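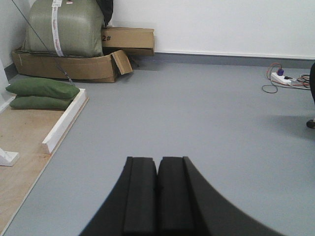

Vista desde la pinza, con los dos dedos abajo en el centro y el suelo gris al fondo.

Akon, el planificador de movimientos que uso todos los días

Llevo ya una temporada larga trabajando con Akon y me apetecía contar en esta página qué hace, qué trae y qué le falta (que también hay cosas). Akon es el módulo de planificación de Protar: recibe las imágenes de las cámaras, monta un mapa del entorno y calcula por dónde puede pasar el brazo. Lo de montar el mapa suena fácil hasta que le pones delante una habitación de verdad, con cajas, cables por el suelo, sacos verdes y gente sentada cerca.

Lo que más me gusta es el editor de zonas. Dibujas un volumen, le pones nombre y le dices si es prohibido, lento o libre. Yo marco siempre como lenta la zona donde pueda haber una persona, ¡aunque solo se le vean las piernas! Y los cables los meto todos en una zona prohibida, porque los objetos finos son lo que peor lleva el mapa.

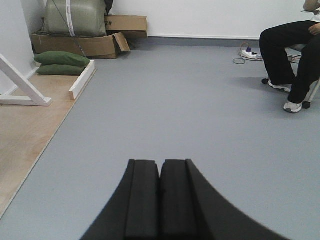 La misma cámara de pinza, ahora con una persona sentada a la derecha.

Qué incluye la licencia

- Planificador con replanificación en marcha, a 20 Hz.
- Fusión de la cámara de pinza con una o varias cámaras fijas.
- Editor de zonas, con deshacer (¡por fin!).
- Grabador de sesiones de hasta 18 minutos, para repetirlas luego en el simulador.

Cuesta 900 euros por puesto y el soporte de El-Sayed va incluido. A mí me contestaron un sábado, que no me lo esperaba para nada.

Lo que mejoraría: la calibración entre cámaras pide 100 capturas y se hace eterna, y los reflejos en suelos brillantes todavía le meten puntos fantasma en el mapa. Hay un filtro para eso, pero viene desactivado y está escondido en el menú avanzado. 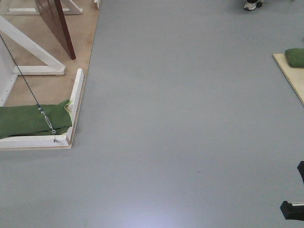

Añadir una cámara fija

Abre Dispositivos, pulsa Nueva fuente y elige Fija. Después toca alinearla con la de pinza: busca una esquina bien marcada que salga en las dos, señálala en ambas ventanas y repite con otros puntos que no estén en línea. Guarda el perfil antes de cerrar, que el programa no avisa y yo ya he perdido más de uno.

Relacionados
Protar Sim: repetir sesiones grabadas
Akon: notas de la versión de octubre
Filtro de reflejos, guía rápida

Brusley Automatización | Contacto | Aviso legal | Volver arriba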